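June, notebook 3, bench 2
Parcel drop and packing trials, continued

Started 9:40. Picked up from the Skarnard board results. The 844 mm drop was repeated on the single-wall cartons with the paper fill left out, to see how much the fill was doing. Corner crush on the Kikuchi cartons was worse than on the Prosta ones at the same height, mostly on the glued seam. Prosta flaps opened twice. Tape was the narrow roll both times, so I don't trust that yet.

Load for the first set was 700 g of sand in a sealed bag, centred. For the second set I went to mixed household goods, as Miner asked for in the spec: soft items, one or two hard ones, a cord. Soft items take up the corners well but leave a gap under the lid. A hard item next to the wall marks the board from inside, and the mark shows up before anything is visible on the outer face.
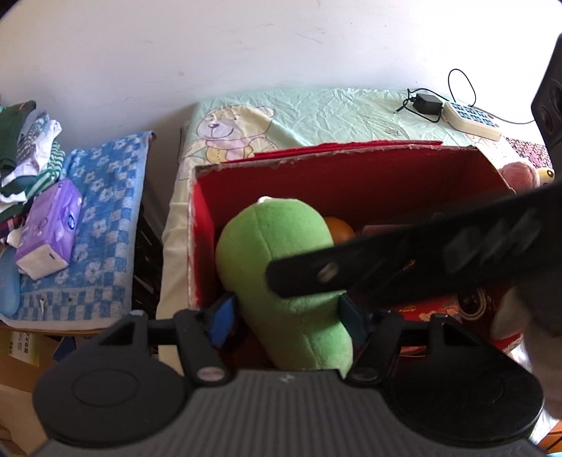

Mixed load, open carton. Green plush upright in the middle, coiled white cord to the right.

Cords are a nuisance. Left loose they work down to the base and the weight reading drifts between drops. Coil and tie from now on – a twist of paper tape is enough.

Compression rig: set to 500 N, held for a minute, then released. Lid bow did not recover fully on two of the Kikuchi cartons. Humidity in the store was high overnight and the boards had not been conditioned, so these go down as provisional. Rerun after conditioning.

To do
– wide tape on all Prosta cartons, repeat the drops
– check the 400 mm edge drop, the fixture is slipping on the left clamp
– ask Miner whether the lid gap counts as a fail or only a note
– new blade for the board cutter

Stopped 15:20. Rig left unloaded, scale off.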